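Brolletton Orchard Shares: Frequently Asked Questions

Last updated 1/22/26

What do I get for my money?
A share costs $60 and buys you 27 pounds of apples, handed over in August or whenever the trees feel like it. The trees have not read our calendar.

Can I pick my own tree?
No. We tried that. We have 940 trees, and everyone wanted the one by the parking lot.

Which varieties do you grow?
Mostly tart green ones for pies, plus a few rows of sweeter red ones for people who write to us about the tart green ones. You can ask for one kind or a mix when you sign up. We do our best, and our best is pretty good in a dry year.

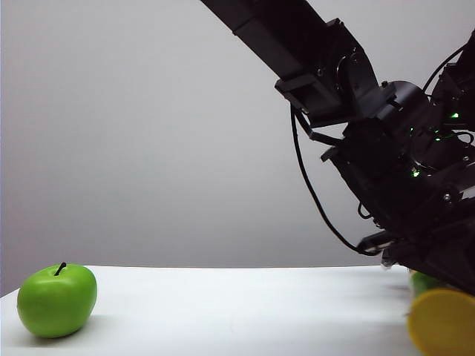

If you have no preference, leave the box blank and you'll get whatever came off the tree that morning. Please don't write "surprise me." Last year someone did, and Ebbe Nygård took it as a challenge.

How long will they keep?
In a cold garage, a couple of months. In a fruit bowl, until you get tired of looking at them. Keep them away from potatoes - the two don't get along.

Do you deliver?
To Pernmont, yes, for $5. To Tangen, no. We know it's closer. Have you seen the road?

May I bring my dog?
Yes, on a leash. Dogs eat windfalls with great enthusiast energy, and the drive home is your business.

Can I get a refund?
Up until picking starts. After that you own apples, and we suggest you learn to make sauce.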